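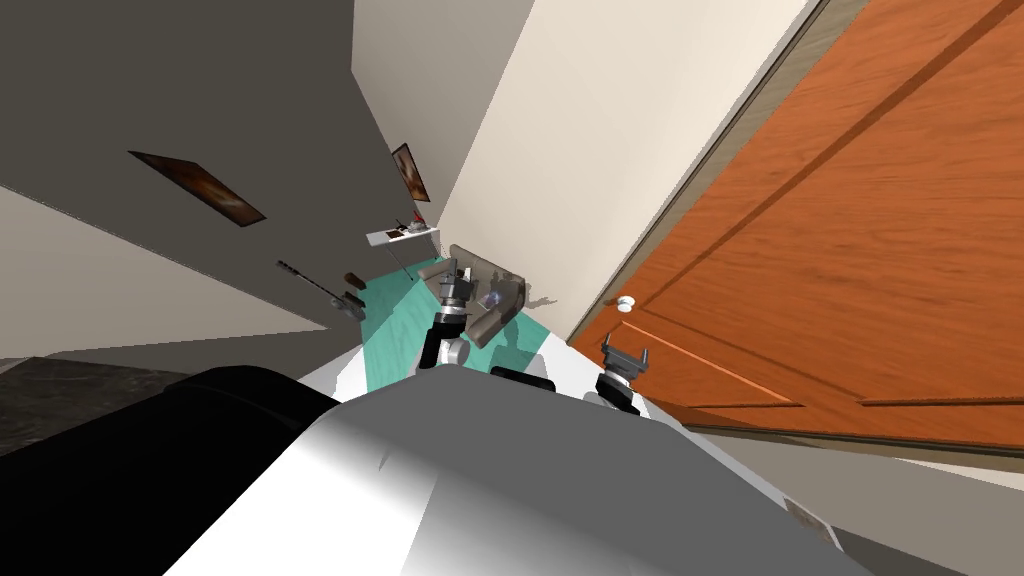
How much should I set aside for a home robot before I've picked one?
Set aside the price of the robot plus a second, smaller pot for the room it will work in, and don't let the first pot eat the second. Everything in this part of the guide is about working out the size of that second pot before you sign anything.

Part 2. Planning and budgeting

I'm Pádraig Costello and I look after the set-up guides for Belay, the planning tool from Zolau. You load a model of your room, drop a two-armed robot into it, and find out what it can and can't get at while the only thing you've spent is an evening. I wrote Part 1 (installing and signing in) in a hurry and it shows. I've taken more time over this one, because this is where people lose money!

Last revised April 6, 2024.

2.1 Before you start

You'll want these to hand:

A tape measure, a proper one. Phone apps wander a bit, and a door that's out by a thumb's width will spoil your afternoon.
Your floor plan, if you have one. A pencil sketch with sizes on it will do.
The supplier's quote, or at least their price sheet.
A list of the jobs you want done, in your own words. "Tidy the sofa" is fine. "General assistance" isn't, and I've seen it on an order form.

Note: Belay doesn't need a finished room. If all you know is where the walls, doors and big furniture go, start there and add the rest later.

2.2 Setting up the room

1. Open Belay and choose New Room. Give it a name you'll recognise in a month. I named my first three "test" and then couldn't tell them apart.

2. Pick a starter room or draw your own. The starters come furnished and they're good for learning on. The one with the panelled orange door, the teal floor and the grey sofa in the corner is the one I use for practice, and most of the steps below were written with it open.

3. Set the door sizes. Do this before you move any furniture. Measure the clear opening, with the door open as far as it goes in real life, coats on the back of it and all.

4. Put in the furniture the robot has to get past, then the furniture it has to reach. Small stuff comes last. A wall shelf matters if you want things taken off it, and it matters too if an elbow could catch it on the way by.

5. Save. Belay does save by itself, but only when you leave the room, so press the button.

Caution: don't copy sizes from an estate agent's plan. They measure to the wall and forget the skirting, the pipe boxing and the radiator.

2.3 Adding the robot

1. Go to Machines and choose the body closest to the one you've been quoted for. If yours isn't listed, use Generic Two-Arm and type in the reach from the supplier's sheet.

2. Place it where it would stand to do the first job on your list.

3. Switch to the view from above the body. It leans over at an angle and the walls can end up running diagonally across your screen, which feels odd for the first few minutes (tilt your head if it helps, I do). What you get in return is both arms and the things they're going towards in one go. In my practice room that's the left gripper out by the sofa and the right one, prongs open, against the lower part of the door, with the round white doorknob close by.

4. Move the arms one at a time with the sliders. Look for the shoulder running out of travel before the hand gets there.

5. When the hand gets there, press Mark Reached. When it doesn't, press Mark Missed and write down why in the notes box. Please do fill in the notes box. You will thank yourself at 2.5.

Note: a hand that looks level with something from above may be well short of it or well over it. Turn to the side view before you mark anything as reached. I once passed a whole kitchen from the top view alone and had to do the lot again.

Caution: Belay tells you about reach and clearance. It doesn't know whether a given gripper can turn a given knob. Round knobs are slippery customers, so if doors are on your list, put a new handle in the budget as a line of its own and cross it off later if the supplier shows you it isn't needed.

2.4 Turning results into a budget

This is the part I get the most letters about. Open the Costs sheet from the left-hand menu. It starts blank apart from the headings, and you fill it in like so:

1. Put the robot on line one, at the quoted price, with delivery included. If delivery isn't on the quote, ring and ask.

2. For each Missed mark, decide between three things: change the room, change the robot, or drop the job. Dropping the job is allowed and costs nothing. I'd drop more of them than you think.

3. Price the room changes. Lever handles, a moved shelf, a wider opening. Get a real price from a real tradesperson for anything that touches a wall.

4. Add the running costs for the first year: the service plan, spare finger pads, and the electricity if you're that sort of person (I am).

5. Add your spare pot. Belay suggests a share of the total and you can type over it.

A small worked case from my own house, in pounds. I wanted the back room ready, and the jobs were the sofa, the shelf and the door. The room changes came to 890, nearly all of it one widened opening and making good afterwards. Then I moved the standing spot in Belay, tried the lot again, and found the opening could stay as it was. What was left came to 89, for a handle and a morning's fitting. I'd had the builder's quote on the fridge since March!

Note: keep both versions of the sheet. If the supplier swaps the model on you, and they do, the old version may turn out to be the right one.

2.5 Talking to suppliers

Take your Missed list with you, printed. We buy our demonstration machines through Halton, out at Tidisstead, and the conversation goes much quicker with the list on the table than it ever did with me waving my arms about.

Ask for these in writing:

The reach of each arm, and where it's measured from. Some measure to the wrist and some to the fingertips.
The width of the body at its widest point, with the arms folded.
What's covered in the service plan, and who pays the call-out.
How long spares take to arrive.
Whether the price holds if you order after the end of the quarter.

Caution: don't pay a deposit on the strength of a plan in Belay alone. A model room has no rug with a curled corner, no cat and no bag left in the doorway. Ask for a visit or a trial at your own address, and if there's a charge for it, put it in the sheet under line 2.

2.6 If something looks wrong

The arm passes straight through the furniture. Collisions are switched off. Turn them on under Room, then Solid Objects.

The door won't open in the model. Its hinge side hasn't been set. Click the edge of the door, then Hinge Here.

The totals don't add up. Check for a line still set to exclude VAT. It's always the VAT.

The room opens tilted and won't straighten. You're still in the view from above the body. Press Home to go back to the plan.

Part 3 covers sharing a room with other people in the house and getting them to agree on where the sofa goes.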